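Vadero to Bring Vesterus Casual Line to 60 Stores

VILTOVUM, 28 May 2018 -- Apparel retailer Vadero will extend its Vesterus casual line to 60 stores in July, following a sales period limited to 11 locations.
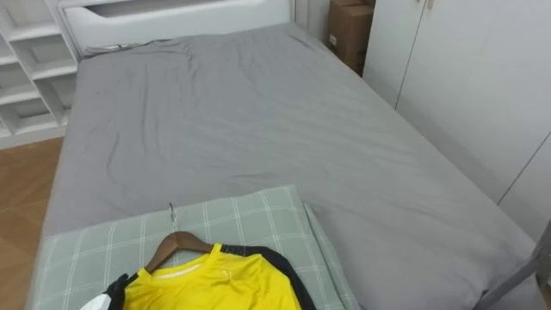 Gray fitted sheet and white headboard.

The line covers knit shirts, light jackets and drawstring pants for adults. It will replace part of the formal wear assortment, which Vadero is reducing in all stores. Floor space given to suits will be reassigned in 2 stages, with the larger stores converted first.

Stelmakh, the company's contract manufacturer, will supply all knitwear under an amended agreement. Woven items remain with existing suppliers.
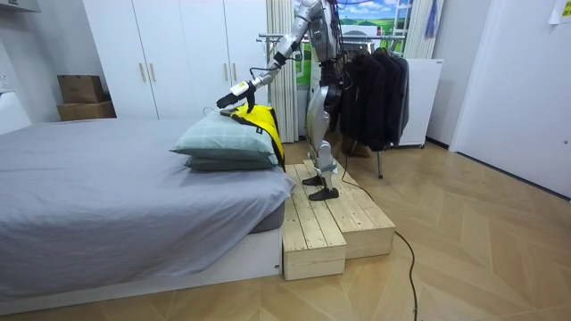

Opening orders have been set at 500 pieces per store. Replenishment will be based on weekly sell-through by size and color -- a change from the fixed seasonal allocation used for formal wear. Prices will not change at rollout.

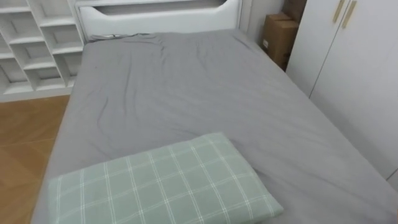

Antonina Antoniuk

Vadero does not plan to open new stores for the line. Store staff will receive revised display plans before conversion begins, and unsold formal stock will be moved to the company's outlet locations. Terms of the agreement with Stelmakh were not disclosed.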